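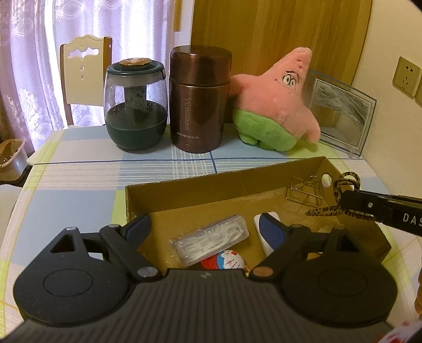
Nonutine is a method for teaching robots to clear and sort household objects from demonstrations given by people. The demonstrator holds a gripper in each hand and does the task directly, and the recordings are later used to train a policy for a two-armed robot. The method was developed by Pieter Shezi at the Venter laboratory and first described in a report dated 20 March 2021. It grew out of Datow, an earlier system in which a person steered the robot arms from a distance.

Background

Datow gave accurate records of joint movement but was slow to use. Operators needed long practice before they could pass an object from one arm to the other, and the arms could not easily be taken out of the laboratory. Shezi proposed that the fingers of the robot and those of the hand-held tool should have the same shape, so that a grasp made by a person could be repeated by the machine with little correction. Trials in ordinary homes began the following October.

Method

A session consists of short recordings, each covering one move such as lifting an object out of a box or putting it down beside one. The path of each gripper is worked out afterwards, together with the opening of the fingers, and the two paths are placed on a common clock. Recordings in which tracking is lost for more than 2 seconds are thrown away.

Choice of objects

Objects are chosen for differences in shape, stiffness and surface. Thin and open shapes are treated as a separate group, as they give the fingers little to close on and their outline changes greatly with the angle of view.
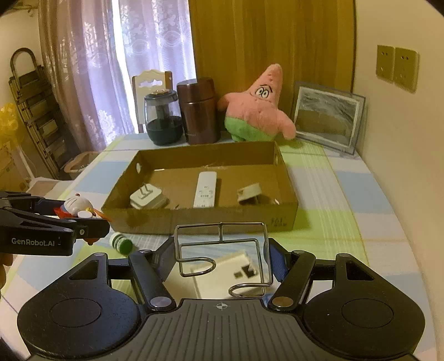
Bent wire is the hardest material in this group. It reflects light, it can turn between the fingers, and what lies behind it shows through. A typical item is a stand of shiny metal rod with one rectangle inside another and two hook-like loops below, held between the textured pads of the gripper. Soft toys, by contrast, are easy to grasp but hard to place, and a plush Patrick Star is among the things standing behind the cardboard box.

Results

With 80 recordings for each object, the trained policy completed nine out of ten placements of solid objects and five out of ten of wire ones. Adding further recordings of the same wire objects made little difference. Recordings from a second home helped more.

Limitations

The method does not record force. Objects that must be squeezed lightly are therefore often gripped too hard by the robot. A later version, Nurum, adds a pressure sensor behind each pad.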